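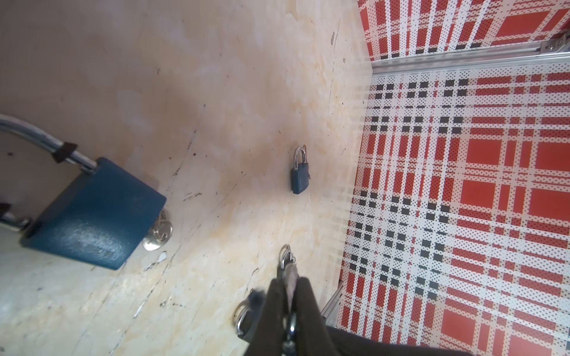

5. Small metal things: padlocks, keys and rings

I'll admit I expected this section to be the short one. Of the 11 chores on our list, putting padlocks and keys away sounded like a warm-up next to folding aprons or wiping down a bench, and I had it penciled in for a couple of afternoons in July. It ended up eating more of our time than any other chore, and it's the one I get asked about most when I give the talk version of this paper, so I'm going to spend some space on it.

The chore comes from a real shop. Dillamon is a small tool rental outfit with a wall of lockers, and every evening somebody there has to gather up the locks that came back during the day, match each one with its keys, set aside the spare rings and keychains, and put everything where the morning person will find it. Killian Joly worked that counter before he joined us (he's the one who suggested it) and he could do a full tray while holding a phone conversation. We wrote the steps down the way he described them and kept them loose on purpose. A person on their first shift would be told "locks with their keys, rings over there," and that's more or less what we wanted a machine to manage.

5.1 What counts as done

We scored the chore at three levels. At the lowest level, an object has to leave the work surface under control and be set down again where the operator or the policy meant it to go. At the middle level, a lock and the keys that belong to it have to end up together. At the top level the whole tray has to be dealt with, with no human hand going in to rescue anything.

I like this scheme better than the one in our earlier report, where a dropped key and a wrong key both came out as a plain failure. They aren't the same kind of mistake at all. If I'm running a rental counter, a key on the table is an annoyance I can fix with one finger, and a key filed with the wrong lock is a customer standing outside a locker the next morning. So we kept the two apart in the logs, and Gilberto Muñoz went back through the older sessions and relabeled them by hand, for which I owe him quite a few lunches.

Altogether we logged 415 attempts at this chore, counting both the ones a person steered remotely and the ones the learned policy ran alone. An attempt was stopped at 5 minutes if it hadn't finished. That's generous by shop standards. Killian thinks it's ridiculous, and he has told me so more than once.

5.2 Picking up

Padlock bodies are friendly. They're blocky, they have flat sides, and they stay where you leave them, so even a mediocre approach tends to end with a lock between the fingers. If every lock in the world came without keys attached, I'd call this part of the problem close to solved for a slow machine.

The trouble is everything hanging off them. A pair of keys on a ring swings when the lock is lifted and then keeps swinging, and the policy, which had only ever learned that the object in its grip was lock-shaped, would set the lock down on top of its own keys and leave it sitting crooked. A human does a little flick of the wrist to get the keys out of the way. I didn't know I did this until I filmed my own hands! We tried teaching the flick in the remote sessions, and the operators picked it up quickly, but the policy mostly learned a kind of polite wobble.

Rings are worse. A thin ring lying flat gives two fingers almost nothing to close on. The operators solved it in different ways: some pushed the ring toward the edge of the work surface and took it from there, some hooked it with one fingertip and stood it up, and one of our most patient people pressed down on the near side so the far side tipped up. All of these work in skilled hands. Mixed together in the training data they make mush, and the policy would start one method and finish with another. When we filtered the sessions down to a single method (the push to the edge) things got steadier, though I suspect we just bought ourselves a neater table and a less adaptable robot.

Keychains with something soft on them turned out to be a pleasant surprise. A strap or a pom-pom gives the fingers something forgiving to squeeze, and it matters much less where exactly you grab. I'd happily put a bit of ribbon on every key in the building.

5.3 Two arms at once

Most of what people do with small objects, they do with both hands. You hold the lock still with one and fiddle with the other. So we gave the second arm a narrow lattice finger, printed in black, and its own small camera on a bracket over the gripper, and let the two arms work the same patch of table. 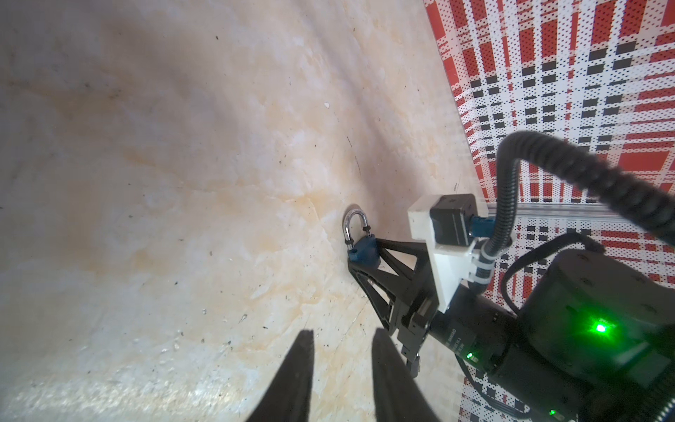
Figure 3. A small blue padlock in the lattice finger of one arm, at the edge of the marbled surface, seen from the wrist camera of the other arm. The dark fingers in the foreground belong to the arm carrying the camera.

Figure 3 gives a fair idea of how crowded things get. From the wrist view, the other arm takes up a good share of what the policy has to look at — gripper housing, camera, cable, indicator lights and all — while the thing it's supposed to care about is a small blue lock. I had assumed that more cameras would simply mean more information. In practice every arm we added was also a large moving object standing in somebody else's view, and when the two arms came close together the policy would hesitate or drift, as though it had lost track of which fingers were its own.

Cables deserve a sentence or two. A cable that's fine for one arm reaching over open table is a nuisance when a second arm comes in from the side. We rerouted ours, tied them down, rerouted them again, and finally settled on leaving a tall loop with plenty of slack. I would love to tell you there was a principle behind it. Gilberto held it in place with his thumb, we ran a session, nothing caught, and he put a tie on it.

With a person at the controls, the second arm was a clear gain. Operators would pin the lock with one arm and work on its ring or key with the other, and they said it felt natural within the first session. The policy never got the same benefit. It could pin and it could pick, but it rarely pinned *for* the sake of the pick, if that makes sense; the two arms behaved like coworkers who'd been given separate lists. We tried training on two-arm sessions only, we tried slowing one arm down, and we tried a scripted version in which the first arm always held the lock still before the second moved at all. The script was the most reliable by a comfortable margin, and also the dullest thing I have ever watched.

5.4 Matching keys to locks

This is the part where I'd tell a shop owner to keep their evening person. When keys arrive on the lock, matching is free. When they've come off, a human looks at the size, maybe tries the key, feels whether it seats, and knows. Our setup had no good sense of touch. A key that's nearly in and a key that's jammed against the face of the lock look much the same from a wrist camera, and the policy would keep pushing in either case. We put a limit on the grip after that.

Size helped a little. We mixed large and small locks of the same color deliberately, having noticed that with locks of different colors the policy leaned on color and ignored everything else. But a big lock far from the camera and a small lock near it are easy to confuse from a single view, and shiny keys didn't help, as a bright highlight can hide the outline you're hoping to compare. Changing the lamps made a difference in some positions and cost us in others.

5.5 So, could it do the evening shift?

With a remote operator, yes, slowly. Killian steered a full tray through to the top level and grumbled the whole way. On its own, the policy handled lock bodies well enough that I'd trust it to clear them off a bench overnight, where speed doesn't matter much and a lock on the floor hurts no one. I wouldn't give it loose rings yet, and I wouldn't give it matching at all.

We showed the sessions to the owner of Dillamon, who asked whether the shop could just attach every key to its lock with a short chain. It could. They've since started doing that with the larger locks, and the remaining loose-key sessions in our logs all come from the small ones. The cloth tasks, where nothing rattles and everything sags, are covered in Section 6.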